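4.2 Kitchen jobs: fetching from a drawer

Read this section before you give the Fluma arm any kitchen work. It can do a few chores well enough to be useful. It can't yet run a kitchen, and you should plan to stay in the room while it works.

Before you start

1. Clear the counter along the drawer. One mug is fine. A stack of dishes is not.
2. Tuck power cords back toward the wall.
3. Open the drawer fully by hand. Opening drawers is a trial feature in this version and is off by default.
4. Take out knives, peelers and anything made of thin glass.

Running the job

5. On the tablet, choose Kitchen, then Drawer, then Fetch.
6. Tap the item you want on the live view. If two items overlap, tap the top one.
7. Press Start. The arm moves over the drawer and lowers the gripper.
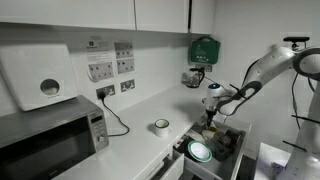

Figure 4-3. Gripper pointing straight down over the drawer contents.

8. Keep your hands out of the drawer until the arm is back at rest.
9. If the arm stops for more than 40 seconds, press Cancel and move the item by hand.

CAUTION: Do not close a drawer while the gripper is inside it. Press Cancel first.

Note: Plates lying flat are still hard for the gripper. In our April trials, run by Marisol Begay and Noel Agbayani, the arm made 1000 fetch attempts and failed on 109. Most of the failures were plates and flat lids.

What it can't do yet

Sorting a mixed drawer, washing up, and handling full cups are not supported. Wiping counters works only with the Cruzado pad (see 4.5). A person fetching the same item will usually be faster.

Set the arm speed to 2 for first use. Higher speeds are covered in 4.3.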